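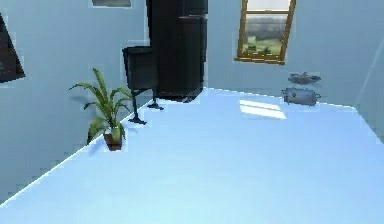

## 4. Washers and the problem of the forgotten seal

Most of what gets written on leaking hose connections concerns the connection, and most of what leaks is the washer. The literature has been slow to forgive the washer for being cheap. Trade manuals give it a line, usually the last one, after several pages on brass alloys and thread forms, and the usual advice is to replace it "as needed." We take up the matter of need in this section.

### 4.1 What was collected

We gathered 74 used flat washers from the female ends of garden and utility hoses in service at rental yards, two plant nurseries, and the wash bay of a boat storage lot in Tokby. Each hose had been on its spigot for at least one full season. Owners were asked when the washer had last been changed. The most common reply was a question about whether there was a washer. We coded this as "unknown," along with the replies of owners who gave a confident date earlier than the purchase of the hose.

Washers came out with a dental pick where they came out at all. A fair number had taken up permanent residence in the coupling and had to be removed in pieces, which rules them out for thickness measurement but tells us something about the rubber. Pieces were bagged with their hose tag and counted as one washer, however many fragments they arrived in.

Material was recorded by feel and by a simple bend test. We are aware that this will not satisfy a polymer chemist. It separated the vinyl from the rubber without trouble, and the vinyl was the group we had come for. Vinyl washers are supplied with a great many hoses, apparently on the theory that the customer will blame the spigot.

### 4.2 Compression set

A washer seals by being squeezed and wanting its old shape back. Once it stops wanting this, the connection weeps, and the owner reaches for the pliers. Tightening a hardened washer gives a short spell of dryness at the cost of the coupling, which goes slightly out of round and will never again seat well by hand. Several of the brass couplings in our sample carried plier marks deep enough to catch a fingernail. The washers behind them were, with few exceptions, the flattest we removed.

We had expected age to be the best guide to how much spring was left. Among hoses with a believable date it was a poor one. Exposure did better. Hoses on south walls gave up stiff, glazed washers whatever their age, while those stored in a shed between uses often gave up soft ones that could have gone straight back in. Hot water did worse than sun. The wash bay runs a heated line in January, and its washers had set so hard that one of them rang when dropped on the bench.

Two patterns of wear recurred. In the first, the washer was pressed evenly and had simply lost its thickness. In the second, a groove ran around one face where the rim of the spigot had bitten in, usually deeper on one side. The grooved washers came mainly from spigots with a damaged lip, and a new washer fitted to such a spigot will be grooved in its turn. The trade remedy is to dress the lip with a fine file. The household remedy is to fit two washers, which leaves very little thread engaged and produces, sooner or later, a hose that departs from the wall under pressure.

### 4.3 Bench trial of replacements

Replacement washers were bought over the counter in four types: a black rubber washer sold under the Joltside name, a softer red rubber from Flovar, an unbranded vinyl washer, and a silicone washer supplied by Begum with its own couplings. Each was fitted hand-tight to a clean brass spigot and left under steady household pressure, then loosened and refitted daily. The person doing the refitting was told to use the grip they would use at home. This is the least controlled part of the method and, we suspect, the most realistic.

The vinyl washer was first to weep, and went on weeping after a further quarter turn. The other types stayed dry through the trial. The Flovar washer needed the least effort to seal but tended to creep inward under load, narrowing the bore. Anyone who has fitted a very soft washer and then complained about the water company may wish to look there first. The Begum washer behaved well and was hard to keep hold of, being thin and slippery, and one was lost down the bench drain. It was replaced from the same packet.

### 4.4 Limits

Our sample leans toward hoses that somebody works with, and working hoses are dragged, driven over, and disconnected more often than the kind that waters a flower bed. The domestic hose may fail more gently. We also made no attempt to separate the effects of water chemistry. The nurseries draw from wells and the yards from town supply, so any difference between them could be laid at several doors.

Finally, we did not test plumber's tape. Hose threads do not seal on the thread, and tape wound around them does nothing for the washer, although we found it on a good many of the couplings we opened, in one case wound over the washer as well. The practice is treated under user repairs in the next section, with the pipe cement.

*Figure 3. Simulated room, with pale blue walls and a light blue floor.*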